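Equipment Trials: the Stirklow Document-Handling Gripper

The Records and Automation Section has begun its assessment of the Stirklow gripper kit, which is offered by Kassab for light handling work in offices, archives and small stores. The kit was delivered to the Vondemness building in the new year and will remain on loan until July. Members who have asked whether the Institute intends to recommend it will find a preliminary account in this item. A full report will follow at the end of the loan.

The kit is sold as a complete hand, to be fitted to an arm which the purchaser already owns. It comprises the gripper, a wrist-mounted camera, a cable set, spare finger pads and a licence for the supplier's control program. The arm itself is not included, and members should take care over this point when comparing prices, as two of the competing offers we have seen do include one. Kassab provides an installation service at extra cost. We did not take it up, and the fitting was carried out by our own technician, Bjartur Lauritsen, in a single afternoon.

The printed manual is clear on mechanical assembly and rather thin on everything else. The section on setting the closing force runs to less than a page and refers the reader to a table which does not appear in our copy. Kassab supplied the missing table by return when asked, and has undertaken to correct the next printing.

Our interest lies in a narrow class of work. Many member organisations hold current records in plastic folders and ring binders, and move them daily between shelves, trays and scanning tables. It is dull work, and it is hard on the wrists of those who do it. The question put to the Section was whether a machine of this price could take over a useful part of it without harm to the contents.

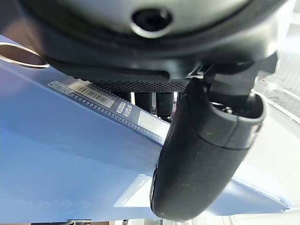

Folders are harder to handle than boxes. A box presents flat, stiff sides at a known distance apart, whereas a folder bends, slides on its neighbour and changes thickness according to what has been put in it. The surface is often smooth, and the places where a hand would naturally take hold are also the places where labels are fixed. On the blue folder used at the wrist camera's close range, the barcode label sits at the spine beside a row of punched holes, with a blank label window further along, close to the black pads. Any grip taken near the spine must therefore be chosen with the labels in mind, and the control program allows the operator to mark such areas as not to be touched. We found this feature simple to use and would regard it as essential for any collection that depends on barcodes.

The finger pads deserve separate mention. The supplier offers a plain pad and a dimpled one, and recommends the latter for plastic covers. In our first series of trials each type was used for 100 lifts from a level table, with folders of mixed thickness. The plain pads lost their hold on 19 occasions. The dimpled pads did so on four, all of them with the thinnest folders in the set. Paper wallets showed no clear difference between the two, and we would not advise a purchaser who handles only paper to pay for the dimpled type.

Changing from one type to the other requires a small screwdriver, which is supplied, and some patience. The screws are short and easily dropped. Mr Lauritsen suggests working over a tray, and the Section has adopted this as standing practice.

The camera proved better than expected at reading labels lying at an angle, and worse than expected under strong light. Our trial table stands near a large window, and on bright mornings the program sometimes failed to find the edge of a glossy cover. A blind cured most of the trouble. Kassab's representative has told us that a revised exposure setting is in preparation, though no date has been given. Members with well-lit rooms may wish to ask about this before placing an order.

Speed is modest. Over a working session the machine moved folders from tray to table at a rate of 30 an hour, including the time spent finding and reading each label. A practised member of staff would do a good deal better. The supplier's leaflet gives a figure of 40 an hour, which we have not been able to reach with mixed material, although it may well be attainable where all the folders are of one kind.

Ring binders have so far been attempted only in small numbers. The weight is within the stated limit of the gripper, but a full binder tends to swing when it is lifted away from its centre, and the metal rings can catch on the edge of a tray. The Section has asked for guidance from Kassab and has set this part of the work aside until a reply is received.

For comparison, the Section has also obtained a quotation for the Dovier hand, which uses suction in place of fingers. A demonstration has been requested. Members should note that suction hands need a supply of compressed air or a separate pump, and that the noise may be unwelcome in a reading room. No view on the relative merits of the two products will be given until both have been tried on the same material.

Nisreen Srour, who leads the trial, has asked that the following be made known to members. The results given above come from one machine in one room, over a short period, and should not be quoted in support of a purchase. No original records have been used. All folders in the trial are filled with blank or waste paper, and this will continue to be the case throughout the loan. Questions of insurance for work with live records have been referred to the Institute's advisers.

Kassab's present terms offer the kit either for outright purchase or for hire by the quarter. The hire charge includes replacement pads – an item that can mount up in steady use – and telephone support during office hours. It does not include repair of damage caused by a collision, which is charged at the workshop rate. The purchase price carries a guarantee of one year on moving parts.

Members who hold unusual folder types and would be willing to lend empty specimens are invited to write to the Section at the Vondemness building, stating the outside measurements and the kind of fastening. Specimens will be returned at the end of the trial. Requests to attend a working session should be sent to the same address and should reach us by 19 February 2021. Places are limited by the size of the room.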